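Zwei Seiten Regeln, und keine davon ist von mir 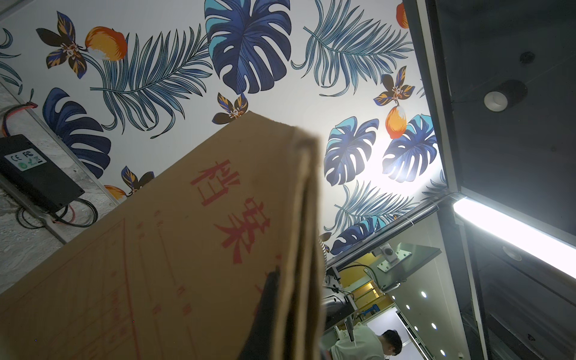
Seit ich in Tillach an den Greifarmen mitarbeite, bin ich ein Fan von Hausregeln geworden, und wer mich kennt, weiß, wie absurd das klingt. Ich war immer die mit der Augenroll-Fraktion! Aber Papier ist ein fieses Material. Nehmt so eine Aktenmappe aus braunem Kraftpapier, vorne groß und rot 档案 drauf, an den Kanten schon abgestoßen, mit weichen Knicken: Da muss man sich vorher überlegen, wo der Greifer anfassen darf. Bei uns steht jetzt im Regelblatt: am Rücken, wo die Pappe gefaltet und dick ist. Wer eine andere Stelle ausprobieren will, schreibt es vorher ins Protokoll.

Das Regelblatt hat übrigens Araceli Aguirre angefangen, noch drüben in Druneck, und es war damals eine halbe Seite. Inzwischen sind es 2 Seiten, und ich kämpfe um jede Zeile, die wieder rausfliegt. (Die Schriftgröße verkleinern gilt nicht, Baltasar.)

Was mir am meisten gebracht hat, ist die Sache mit den abgenutzten Gegenständen. Früher haben wir immer brav neue Mappen genommen, schön glatt, alle gleich, und uns dann gefreut, wenn von 100 Griffen 90 gesessen haben. Tja. In einem echten Archiv liegt aber nichts Glattes! Also gilt: In jeder Reihe müssen gebrauchte Stücke dabei sein, und die werden nicht aussortiert, wenn sie nerven. Das Ergebnis sieht auf dem Papier erst mal schlechter aus, und das muss man dann halt auch so hinschreiben.

Zweite Lieblingsregel: Fehlgriffe bleiben drin. Alle. Auch der, bei dem jemand gegen den Tisch gelaufen ist. Gwenaël Delaunay wollte dafür eine eigene Spalte »Sonstiges«, und darüber haben wir einen ganzen Nachmittag gestritten, ich war dagegen, jetzt gibt es die Spalte und ich benutze sie ständig.

Und dann natürlich der Klassiker, Hände weg, solange der Arm frei ist. Steht in jeder Norm und jeder Betriebsanleitung, und trotzdem zuckt einem die Hand, wenn eine Mappe ins Rutschen kommt. Erst Stopp drücken, dann hinlangen, und wenn die Mappe fällt, dann fällt sie eben.

Offen ist bei uns noch, wie man beschriftete Formulare behandelt. Ich finde ja, dass echte Personalunterlagen in so einem Versuch nichts verloren haben, leere Vordrucke tun es genauso. Teresa Cunha schreibt gerade einen Absatz dazu, und sobald der fertig ist, stelle ich ihn hier rein. Falls ihr bei euch schon so was habt: gern in die Kommentare damit!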